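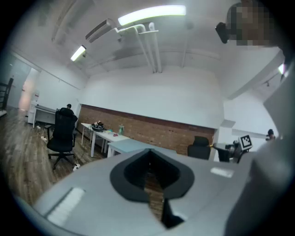 Exposed beams and ductwork under a white-painted ceiling. Winter air and heating in Brosindale public buildings: a thread.

Brosindale Public Buildings
2020-11-10

The heating season has begun, and we have received many questions about fresh air in the rooms we manage. This thread sets out how the buildings will be run through the winter and what we ask of groups that use them.

It applies to the Lukumay Building, the Eltley Annex and the meeting rooms attached to the branch libraries. Schools and the swimming pool are run separately and have their own notices.

We will start with the ducts, as most of the questions were about them.

In many older buildings the ducts are hidden above a dropped ceiling. In others they run in the open below the beams. Whether a duct can be seen makes no difference to the air that comes out of it. What matters is the fan, the filter and how much outdoor air is let in.

A duct system can do two different jobs. It can move the air already in the building through a filter and send it back, or it can bring in air from outdoors. Most systems do a mixture of both. The mixture is set by a damper.

In a normal winter the outdoor dampers are turned down to save fuel. This winter they will stay open wider. Fuel use will go up, and the added cost has been allowed for in the operating budget.

The fans in the Lukumay Building will start two hours before the first booking and run for two hours after the last. Please do not switch them off at the wall panel when you leave. The panel has been labeled.

The Eltley Annex has no supply ducts on its upper floor. Fresh air there comes from the windows only. The limit for the upper room has been lowered for that reason and is shown when you book.

Filters: a tighter filter catches more fine dust but also makes the fan work harder. An old fan behind a filter that is too tight will move less air overall. We asked the service contractor to check each air handler before any filter was changed.

Where the fan could take it, a tighter filter was fitted in July. Where it could not, the old grade was kept and replaced on a shorter schedule. Both arrangements will be looked at again in spring.

Several groups have asked whether they may bring their own portable air cleaner. Yes, if it is a plain filter unit in good repair, placed clear of doors and walkways. Please do not bring units that make ozone or spray any kind of liquid.

Placement matters with portable units. Set behind a stack of chairs or pushed into a corner, a unit will mostly clean the same pocket of air over and over. An open spot along a side wall works well in most of our rooms.

Windows. A window opened a little at the top for the whole meeting is usually more comfortable than one thrown wide for a short spell in the middle. Where a room has windows on two sides, open one on each side.

Please close all windows before leaving. One left open overnight at the Annex last month set off the frost alarm and drained a good part of the boiler's fuel allowance for the week.

Rooms will feel cooler than in past years. Thermostats stay at the usual setting, but more cold air is coming in and the radiators have more to do. Groups with older members may wish to suggest an extra layer.

Please do not bring electric space heaters. The wiring in the older rooms was not laid out for them, and our insurance does not cover their use – this includes the small ceramic kind that sits under a desk.

We know that high rooms with open ceilings can seem cold at first. Warm air rises and collects among the beams, so the floor is the last place to feel it. Early fan start is meant to help with this as well as with fresh air.

Noise. Fans running at a higher rate can be heard, above all in rooms with hard floors and bare ceilings. Choirs and language classes have told us it is a nuisance. We have looked at slowing the fans during bookings and decided against it for this season.

What we can offer is a change of room. The ground floor room at the Annex has carpet and curtains and is a good deal quieter. It has space in the early afternoon on most weekdays.

Room limits. The main hall in the Lukumay Building is normally rated for 600 people. For this season it is limited to 80. The rating on the sign by the door is the fire rating and has been left in place, as the law requires.

The seasonal limit counts everyone in the room, including organizers, performers, helpers and children of any age. If your group is likely to go over it, please split the session and leave a gap between the halves.

Bookings are made through Cito as before. Cito now shows the seasonal limit for each room and will not accept a larger number. Standing bookings made under the old limits remain valid, but the organizer must go in and confirm a new figure.

If you cannot use Cito, the front desk at the Lukumay Building can make the booking for you by phone. Please have your group name and the expected attendance ready.

There is no change to hourly rates. A cancellation made three days or more before the booking will be refunded in full. Later cancellations due to illness will also be refunded this season – a short written note from the organizer is enough.

Reporting a problem. If a vent is blowing no air, if a room smells stale when you arrive, or if a window will not open, tell the front desk on the day. A report made the following week is much harder to follow up.

Please do not climb on furniture to reach a vent or tape over one that is causing a draft. Blocking one vent pushes more air through the others and upsets the balance of the whole floor. Ask for a deflector. We keep a small stock.

Some have asked for the full service records. The filter change log for each building can be read at the front desk during office hours. We are preparing a version for the website.

A printed notice covering the main points is being posted in every room, in large type. Groups that would like copies for their members may collect them from either building.

Replies to this thread are read during office hours. Questions about a particular booking should go through Cito or the front desk, where staff can see the details.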